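Reuse of Household Textiles in Shared Student Houses
Lilian Swai and Cherry Mae Dagdag, December 2020

3. Method

We sent a short survey to 200 students who live in shared houses near the Galenden campus, and we received 40 complete answers. The survey had four parts: clothing, bedding, kitchen cloths and cushions. Each person was asked how long they keep an item and what they do with it after.

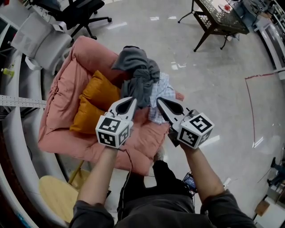

Figure 4. Cushion, pillow and cloth on the floor.

4. Results

Most of the answers said that old shirts become cleaning rags. Cushions are the biggest problem, as the op shops in our neighbourhood do not accept them and they do not fit in the rubbish bin. Several students have kept a cushion they dislike in colour for the whole lease. We did not ask about the cost, and this is a weakness of our survey.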